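Print this handout | E-mail this page

We use cookies to remember your reading preferences. By continuing you agree to our cookie notice. OK

Keeping House with Small Things
Handout 5: Soft toys, and the basket they live in
Course notes by Leandro Figueroa, Natanano Home Studies, Londport

Welcome back, everybody, and thank you for the lovely notes on the linen handout (I have read all of them and will answer the question about moth bags next time, I promise). Today we move from the closet to the playroom. Please have a basket by you while you read, and whatever soft toys you can borrow from a child who won't miss them for an hour.

1. Before anything goes in

Start with a clear stretch of table and good light. Look at each toy before you put it away: seams, eyes, ears, and any loop of string or tag that could catch on its neighbors. I used to skip this and go straight to the packing, and I paid for it with a rabbit whose ear came away in the wash. Loose threads go to the mending pile. A tag may stay on if the family likes it, but read it first, as the washing advice is usually printed there and fades faster than you'd think. 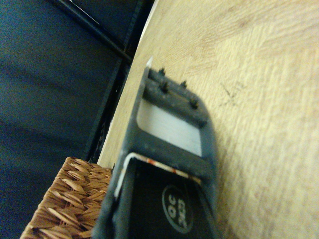

Labels deserve a few minutes of their own, and I know some of you groaned when you saw them on the course plan. A good one is short, sits flat and can be found without turning the whole house over. The round sticker with "QC" on it is the sort of size I mean, pale printing on a black panel with a light gray ring around it, and the lettering stands out nicely even though it is turned sideways. For your basket, two or three words are plenty: "soft toys," or the child's name. Put it on the short end if that is the end that faces the room. On woven baskets a sticker rarely holds, so tie on a card instead.

2. Filling the basket

Long baskets want to be filled from the far end toward you. Put the round-eared, sturdy ones at the back, where they will hold the others up, and let the limp ones lie along the middle. Don't press down. A plush toy that has been squashed all winter comes out with a crease across its face, and brushing only helps so much.

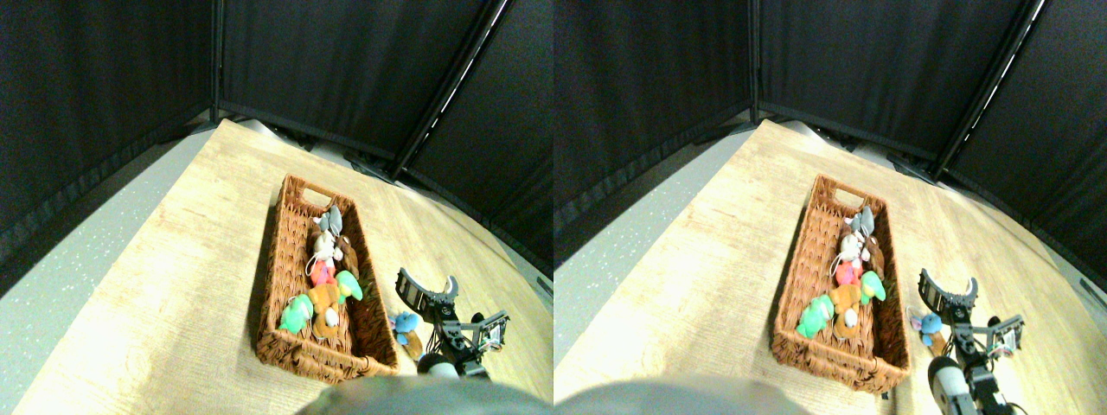 How full is full? My own rule is that every toy should show at least a bit of itself from above, so that a child can choose one without tipping out the lot. The wicker basket on the pale wooden table does well by that rule — the gray mouse has the far end, the pink and the bright green ones are side by side nearer the middle, and the mint-green one leans on the rim at the near-left corner. The little light-blue one is outside on the tabletop to the right, and I would find it a place along the side before calling the job done. Keep the cut-out handle slot free too, or small hands will pull on a toy when they mean to pull on the basket.

3. For next time

Sort one basket at home and write half a page on what you kept near the top and why. If you have no wicker, a cloth bin will do. Over 40 of you are enrolled now, so please put your name on the page! We go on to wooden blocks and their boxes in Handout 6.

Newsletter: enter your e-mail address to receive new handouts.

Contact: Natanano Home Studies, Room 871, Londport | © Leandro Figueroa | Back to top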